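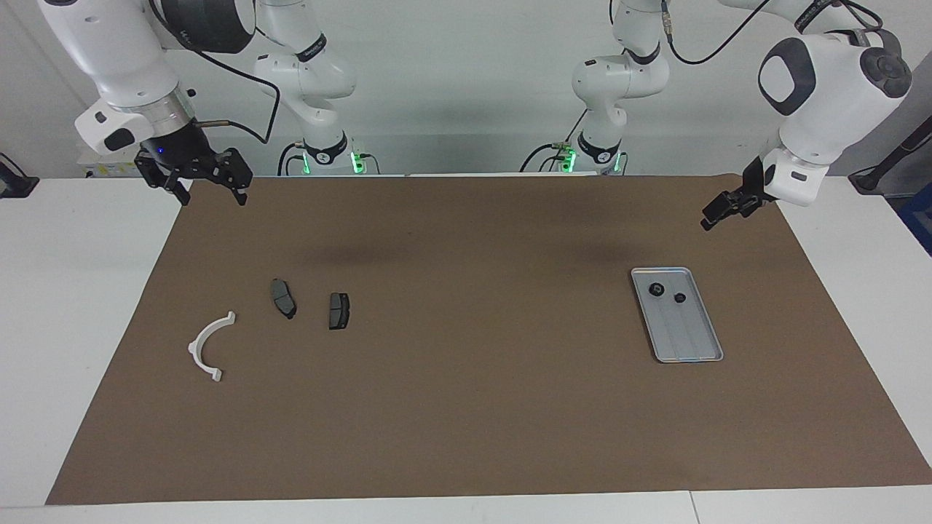

Rarkico Asks Home Mechanics to Look Twice Before Paying for a "Complete" Brake Pad Kit

ODLEY, September - Parts supplier Rarkico will start selling brake pads without the extras this month, and it is inviting customers to ask why the extras were ever in the box.

The new line, sold under the name Krūmiņa, covers 19 pad shapes for older cars and light vans. Buyers get pads and a printed outline to lay them on. Grease packets, stickers, wipes and the little cardboard gauge are gone. Anyone who wants them can order them separately, at a price Rarkico says it will print on the same page as the pads.

"I have read a lot of brake pad boxes and I still don't know what 'premium stopping feel' is supposed to mean," said Nilton Grajales, who runs the parts counter at Rarkico. "What I do know is that people come back with the wrong shape. They bought by the picture on the lid, or they trusted a website that said it fits everything from 20 different makers. It doesn't fit everything. Put the old pad and the new pad side by side on the bench and look at them."

The company is doing the same at its own counter. Pads come out of the packaging and go down on plain brown matting, where a difference in outline is easy to see. Customers are asked to bring the old part with them - dirty is fine - and to check the length, the corners and the backing before paying. 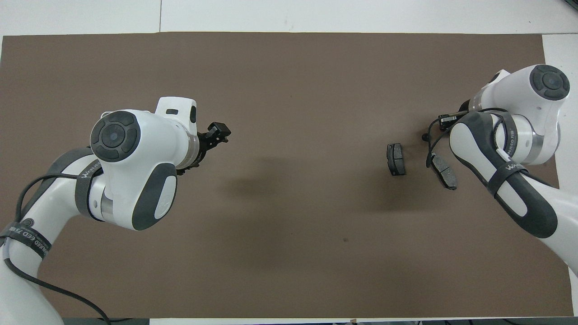
Two dark gray brake pads on the brown mat at Rarkico's Odley shop.

Rarkico is making no claim that the Krūmiņa pads stop a car sooner or last longer than the pads they replace. The company says it has seen plenty of charts making that sort of promise and would like to see who drew them. It has dropped the word "universal" from its catalog, a change that meant rewriting 200 listings, and nine products were removed when the staff could not find out what they were meant to fit.

"Somebody will tell us we are making it harder to buy a brake pad," Grajales said. "Maybe a little. I would still take five slow minutes at the counter over a return."

The outlines can also be printed at home, though Rarkico warns that many printers shrink a page without saying so. Each sheet carries a ruled line to measure first. If the line is off, throw the sheet out.

Krūmiņa pads will be sold at the Odley counter and through the Kurnanari parts catalog. Unfitted pads may be returned with or without the box.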